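Moving the house wiring notes out of my head

1 March 2023

The panel in our house has 19 breakers. When we moved in, the directory card on the inside of the door had six legible entries, and two of those were wrong. "Den" turned out to feed the bathroom fan and one outlet on the porch. I put up with it until November, when I needed to replace a kitchen receptacle and spent most of a morning walking to the basement and back.

The method is old and simple. Plug a lamp or a circuit tracer into a receptacle, find the breaker that kills it, write it down, move on. The tracer is a two-part Vustard unit, a transmitter that plugs into the wall and a wand that beeps when held against the breaker. It is accurate if you sweep the panel twice. The first sweep sets the sensitivity and gives false hits on neighboring breakers. The second sweep gives one. I skipped the second sweep on the first few circuits and had to redo them.

Hardwired loads take longer. The range, the water heater and the dryer are on double-pole breakers and were easy to guess, but I confirmed each one anyway. The smoke alarms share a circuit with the upstairs hall lights, a good arrangement in my view, as a dead hall light gets noticed quickly.

For the record itself I wanted something that would outlast a phone app. I settled on a plain spreadsheet with one row per device: room, wall, position from the left, type, breaker number, notes. It has 183 rows.

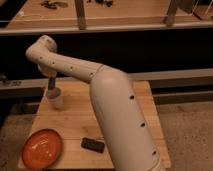
Cream-colored arm, wooden tabletop.

Numbering was the part I got wrong. I started with room codes (K1, K2 and so on) and ran into trouble at the wall between the kitchen and the dining room, where a pair of back-to-back boxes is fed from different circuits. The codes now carry the wall as a compass letter, so K-N-2 is the second device on the north wall of the kitchen. It reads badly aloud but it sorts correctly.

Labels came next. Sylvie Sandhu, who wired the addition next door, told me to put the breaker number on the back of each cover plate and leave the front alone. I used a fine permanent marker. The printed tape I tried first lifted at the corners within a week - the plates have a slight texture and the adhesive was poor.

The new directory card is typed, with the date in the corner and the old card folded behind it. I kept descriptions specific: "Bedroom 2, all receptacles, plus closet light" and no family names for rooms. The next owner will have no idea which one is the sewing room.

Two items remain open. Breaker 14 is on and feeds nothing I can find. I suspect a buried run to where the old shed stood, and it stays off until I can trace it. The garage also has a three-way switch with one traveler that tests intermittently, probably a loose backstab connection. I have a replacement with screw terminals and will get to it when the garage is warm enough to work in without gloves.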